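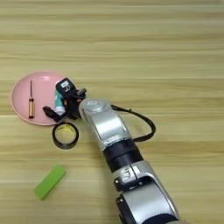 Flostora Releases Restored Edition of Two-Part Feature "Psarras"

PURTHORPE, 10/02/2023 - Flostora, the film restoration and distribution company, today announced the release of a restored edition of "Psarras," the regional-language drama first shown in two parts. The restoration was carried out from the original camera negative, with the exception of one reel held only as a release print. Both parts will be available to licensed theaters and film societies from the date of this release.

"Psarras" follows two families in a fishing village who dispute the ownership of a boat after a storm. The original distributor shortened both parts for general release. The restored edition returns the courtroom sequence to the second part and reinstates the opening titles in their original order.

The negative was cleaned, repaired at the splices and scanned at 4K resolution. Damaged sections were replaced with material from the release print and graded to match. A total of 1,866 shots were checked individually for scratches, flicker and registration errors. Grain was retained throughout. No frame interpolation was used.

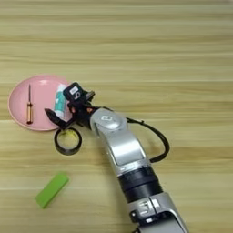

Sound was transferred from the optical track. Hum and clicks were reduced where they interfered with dialogue, and the original mono mix is the only audio supplied. New English subtitles have been prepared, including subtitles for the songs, which were left untranslated on all earlier prints. Subtitle files are delivered separately from the picture so that exhibitors can run either part without them.

Digital delivery is handled by Zodlow, which will supply theaters with encrypted packages and issue playback keys for each booking. Keys are valid for the booked dates only. Exhibitors should allow six working days between confirmation and first screening. Drives must be returned to Zodlow after the final screening in the sealed case provided.
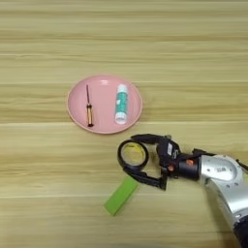
Round pink plate holding two items on a light wooden tabletop.

The restored edition was test screened at the Purthorpe Film Theater in August. Following that screening, the reel change in part one was regraded and the timing of the subtitles in the courtroom sequence was corrected. Earlier test copies should not be used for public exhibition.

The two parts may be booked together or separately. When they are shown on the same day, Flostora recommends an intermission between them. The projection aspect ratio is 1.66:1 for both parts. Posters, stills and program notes are included in the booking fee.

About Flostora

Flostora restores and distributes regional-language feature films for theatrical and educational use. The company is based in Purthorpe.

Booking and press inquiries: Flostora Press Office, Purthorpe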